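Two Nights in Corkstead and a Morning at the Arabzadeh Tea Works

I visited the Arabzadeh tea works in July, together with my colleague Bushra Durrani, who writes about food for our newsletter. The factory stands at the end of Corkstead, behind the old railway station, and once a year it opens its doors to everybody who has written to them in advance. I had wanted to go for a long time. My grandfather sold tea, and I grew up with the smell of it in all our cupboards.

We arrived the evening before the tour. The train from Bevach takes longer than the timetable promises, and one must change at a small station where the only shop was closed. We were hungry when we reached the guesthouse. The owner, Philomena Mac Carthaigh, gave us two keys and a very detailed explanation of the hot water, which I needed to hear twice. It has 10 rooms and no restaurant. Corkstead goes to sleep early, and after eight in the evening there is only the kiosk at the bus stop.

My room was up two flights of stairs. I slept well in it, and in the morning the sun came in very strongly. If you are a light sleeper, ask for a room to the street side, where it is darker but you will hear the buses. I paid 48 for the night, breakfast not included. 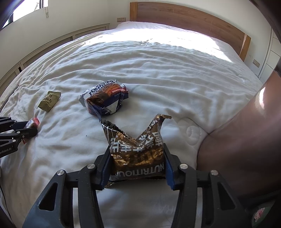
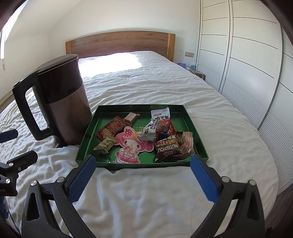 The tour began at nine. We were a group of people from very different places: two students of food chemistry, a family with a grown daughter, a retired teacher, and some buyers who asked always about prices. Our guide was Sohail Rana, who has worked at Arabzadeh in the blending department for most of his life. He speaks quietly, and in the noisy halls I had to stay close to him to understand. In the quiet ones he was excellent.

First we saw the receiving hall. The leaf comes in paper sacks, and from every delivery a sample is taken before anything is unloaded. Mr. Rana opened one sample and let us put our noses into it. It smelled of hay and a little of apricot. He told us that this tea was too young for him and that he would let it rest until autumn. One of the buyers wanted to know how much money is lost by waiting. Mr. Rana said that he was not the right person for this question.

After this came the blending drum. I had imagined something like a big kitchen mixer, but it turns very slowly, so slowly that I first thought it was stopped. The leaf must fall and not be pushed, otherwise it breaks and becomes dust. The dust is also sold, for tea bags. Behind the drum there is a board where each blend is written by hand with its number. The highest number I found was 1,626. Bushra asked if all of them are still made. They are not, the most are old orders from hotels and shipping companies which do not exist anymore, but the recipes are kept in case somebody asks.

The tasting room was for me the best part. Nighat Naqvi leads it. She had prepared a long table with white cups, and beside each cup the dry leaf and the wet leaf on a small plate. One must take the tea with a spoon and pull it in with much noise. I was ashamed to do this at first, then the retired teacher did it louder than all of us and it was easier. Mrs. Naqvi explained that she boils fresh water for each round, and that water boiled many times makes the tea taste flat. I have done this wrong at home for years.

We tasted a blend called Flundavia, which the works makes only for the region. It is dark and a bit smoky and it needs milk. I liked it less than Bushra did. My favorite was blend 93, a light one with a taste of pear, and I was sorry to learn that it is sold only in large tins. I bought a tin in spite of this, and carried it in my arms because my bag was full.

At the end there was a short talk by Wajid Swati about the history of the building. It was a soap factory before, and it took many years until the smell was gone from the walls. The talk was interesting but the room was hot and had too few chairs. I would put it at the beginning, when people are still fresh.

We stayed one more night and walked in the afternoon along the river, where there is a good path with shade. For those who want to go next year: write to the works in spring, the places are given quickly. Wear closed shoes, they do not let you in with sandals. No perfume is allowed in the tasting room, and they are strict with it. The last train back to Bevach leaves at twenty past six, from the platform on the other side of the bridge.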